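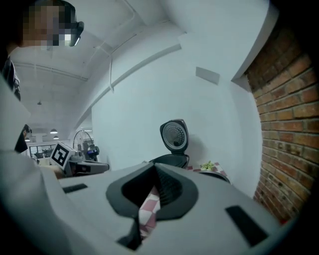
Moving air down a long corridor with one fan

Dilek Işık
Posted 7th March in Home and Workroom

Hello everybody. I share a workroom in Hinby with a few other people, and our part is at the open end of a long corridor. The ceiling is white and has no vents that I can find. At the far end there is a glass partition with dark window frames, and three hanging lamps are near it. Behind the glass there is another room with furniture, where we are allowed to go but not to change anything.

We have one metal fan with a round wire guard. By the afternoon our end becomes heavy and sleepy, and the fan only moves the same air over our faces. It also blows our cloth about. We use a red and white checked one for folding practice and it must lie flat, so somebody always turns the fan away and then we are too warm again.

My two questions are these. Should the fan point down the corridor or towards us? And how can I clean the wire guard? There is a part on the inside of it which I cannot reach with a cloth. I would not like to buy a second fan before September, when our rent is discussed again.

Imtiaz Talukder

I had almost the same problem in a narrow shop in Jostmont. Point the fan down the corridor, away from you, and open whatever you can open at the other end. If the door in the glass part stays shut, the air reaches the glass and comes back, and you will notice very little. With the door open it has somewhere to go, and fresher air comes in behind you if you have a window at your side. Do you have one? You did not write it.

Put the fan on something low and stable, one or two steps inside the corridor and not in the middle of the room. This also solves the cloth, I think, as the stream is going the other way. Behind a fan the pull is quite gentle. Try it for 30 minutes with the door open and then 30 minutes with it closed, and compare.

For the guard: unplug it first, please. On most metal fans the front half comes off with clips or one small screw at the bottom. Wash this half in warm water with washing-up liquid, and dry it completely, or it will rust at the joints. The blades you can wipe with a damp cloth, but keep water away from the motor. If the guard does not come off, a soft paintbrush goes between the wires – slow work, but it is possible.

Darren Dunmore

just get a tower fan mate

Dilek Işık

Thank you, Imtiaz. There is one window on our side, but it opens only a hand's width. I turned the fan down the corridor this afternoon and asked for the door to be open, and the cloth stayed where we put it. The air is a little better, not very much. I found the clips too, one is bent, so I will do the guard on Friday with pliers.

Darren, where the tower fan would stand I do not know, but thank you also.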